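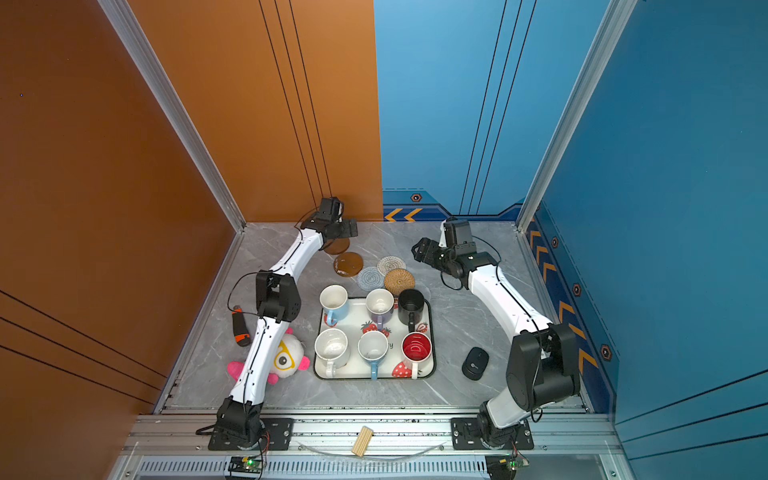
Six mugs on the strawberry tray, coasters at the back.

Last updated January 2022

I want to stick up for the mismatched mug. My sister-in-law just replaced every cup in her kitchen with a matching set in oatmeal, and she's been on me to do the same (she even sent a link!), and I've been stewing over it long enough that it may as well go in writing.

Look at that tray. A black mug, a cream one, a white one with a light blue handle, one with a lavender base, and then the strawberry mug with the red inside, which is my favorite and which I will fight you for. Not one of them came in a box with its twin. At our place in Erncombe everybody knows which cup is theirs by the second visit. With a matching set you put your coffee down next to three other coffees and that's it, you've lost it, and now you're drinking somebody's cold decaf.

I floated this to Dagim Wubshet, who ran the cafe in Devthorpe for years, and he disagreed with me completely. He likes a stack. Matching mugs nest, he said, and they all fit the same shelf, and when one breaks you buy another one. Fine! He was washing 200 cups a day. I'm washing six. A home doesn't have to run like a cafe, and I wish the people who write kitchen makeovers would remember that.

Now, the tray. I'll give the tidy crowd this much: mixed mugs sitting loose on a counter do look like a yard sale. Put the same mugs on a tray in two rows of three and suddenly they look like you meant it. Mine is white with a dark rim and red strawberries all over, about as far from oatmeal as you can get, and it does more for the room than any shelf I've put up. You can carry the lot to the table in one trip, too.

Coasters I feel the same way about, only more so. I've got a couple of glossy brown ones, a gray-and-white woven one, a blue-gray one and a tan rattan one, and I refuse to apologize for any of them. The woven kind grip better, in my opinion, and the glossy kind wipe clean, so why would I pick a side? People with a matched set of coasters tend to keep them in the little holder and then hover near your elbow with one.

My sister-in-law says she finds her new shelf calming. I believe her. I had tea there last week and the cup was perfectly nice, and I couldn't tell you one thing about it. I'm keeping the strawberries.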